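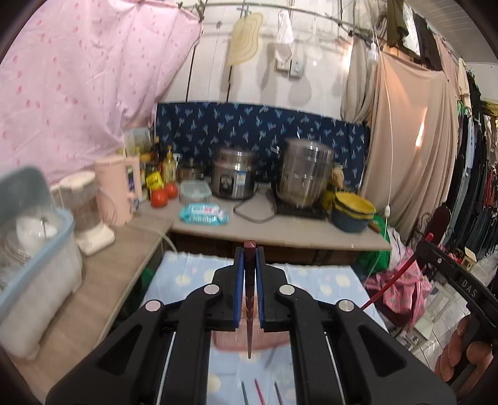

2 min read

The Stestton table cover -- my favorite thing we sell

Okay, I'll admit I'm biased. I've had a Stestton cover on my own kitchen table since the kids were in preschool, and I started stocking them at Kader mostly so I could stop driving across town to replace mine. If your table does double duty like ours does (breakfast, homework, glue, dinner, more glue), you want a cloth on it that you don't have to be precious about.

Stestton covers are cotton with a thin wipeable coating on top. The coating is matte, so you don't get that sticky diner feel under your elbows, and you can write on a sheet of paper without your pen punching through. Crayon comes off with dish soap and a little patience. Ballpoint is harder! Get to it the same day if you can.

We carry two sizes. The small one fits a four-seat table and the large one goes up to 74 inches long, with enough left over for a decent drop at each end. If you're between sizes, go large and trim it. The edge doesn't fray, so plain old scissors are fine, and Noeline Doolan at our front counter will cut it for you free if you bring your measurements in.

Washing: cold, gentle, hang it up. Please don't put it in the dryer. I did that once with a green one and it came out looking like a potato chip. You can iron the back on low if the fold lines bug you (they do bug me), or just leave it on the table for a few days and let them drop out.

People ask how it compares to the Becerra cover we used to have. The Becerra was heavier and lay flatter right out of the package, but the corners cracked after a year or so of folding, and I got tired of hearing about it. Stestton is softer and I've had far fewer come back.

New prints come in during August, and we only get 300 for the whole season, so the dots and the small checks tend to go first. Item number is 2830 for either size -- just tell us which one when you order. Swatches are free, ask for Weronika Michalski and she'll drop a few in the mail.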